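Jolanta Wieczorek
@jwieczorek_packs

People keep asking what I do all day now that I'm on the teaching side, so I'm going to write it down in one go. Short version: I pack snack boxes by hand with a gripper tool so that a robot arm can learn to pack snack boxes.

2/ The tool is a handle with two fingers on the end and a camera looking down past them. You squeeze, the fingers close. You let go, they open. Everything the camera sees gets recorded along with how far the fingers are open and where the tool is in space.

3/ No robot in the room for most of it. The arm lives at the Totcombe site and I see it maybe twice a month. The demos go there overnight and the training happens without me.

4/ We also do remote control, where you sit at a desk and drive the real arm with a pair of controllers. I did that from spring until the handheld tools came in. It works, but it's slow. On a good shift I got 32 clean demos by remote. With the handheld tool I get 60 and my neck doesn't hurt.

5/ One demo is one item. Start with the fingers open and clear of the box, go in, grab, move, let go, come out. If you do two items in one go it has to be split later and Miłosz has to do the splitting, so don't.

6/ Cartons are easy. Flat sides, they don't change shape, you can grab them almost any way up. I give new people cartons for their whole first morning.

7/ Film packets are the real work. They crinkle, they slide out, they fold around the fingers. Grab too near the seal and the packet swings. Grab the middle and squeeze too hard and you crush what's in it.

8/ Shiny film is also bad for the camera. The overhead lights make white streaks all over it. We turned off one row of lights in December and it helped a little. Then we were told to turn them back on, because the warehouse has lights.

9/ Speed. My first week I moved fast because I thought more demos was the point. Eugeniusz Jakubowski sat down with me and played a batch back. Half of it was smear. You couldn't tell where the packet ended and the finger began. He threw out 40 of them.

10/ So now I move at the pace you'd carry a full cup of coffee. Some blur still gets through and that's okay. The arm's own camera will have some too.

11/ You have to look through the camera's eyes a bit. Your own head can lean over and see behind the box wall. The camera can't. If I use something the camera didn't see, the robot has no way to learn why I moved left. I try to keep my head still and go by the screen.

12/ Mistakes. If I drop something I leave the drop in, pick it up again and finish. Recovery is worth recording. What I don't keep is me fumbling for ten seconds with no plan. Yupin Chantharasri made that rule and it cut the arguments a lot.

13/ Mix the starting layout every time. Upside down, leaning on the wall, one packet half under another. When I set the box up neatly, the arm learned neat boxes and then got stuck on the first messy one. That was a dull week for everyone.

14/ Same with the box. Ours have old labels and bits of strap on them and we don't clean them off. We swap boxes when the corners go soft.

15/ Someone asked if it feels odd to teach a machine my old job. I packed by hand for nearly nine years. The arm does the night run now, two of us check what it packed, and I'd take this over the night run. Other people on the floor see it differently and I don't argue with them.

16/ Pay question: same grade as packing, plus the training rate. No, I can't get you in. Ask Zbigniew Bielecka when the next round opens.

17/ If you're starting out: cut your nails, wear sleeves that don't hang into the picture, and take the break when it's offered. Your grip gets sloppy before your hand feels tired, and it shows up in the recordings.

18/ Last one, from the tool's camera. Back to cartons tomorrow.

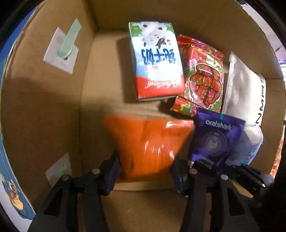
Orange packet between the fingers, purple one and the milk-snack carton still in the box.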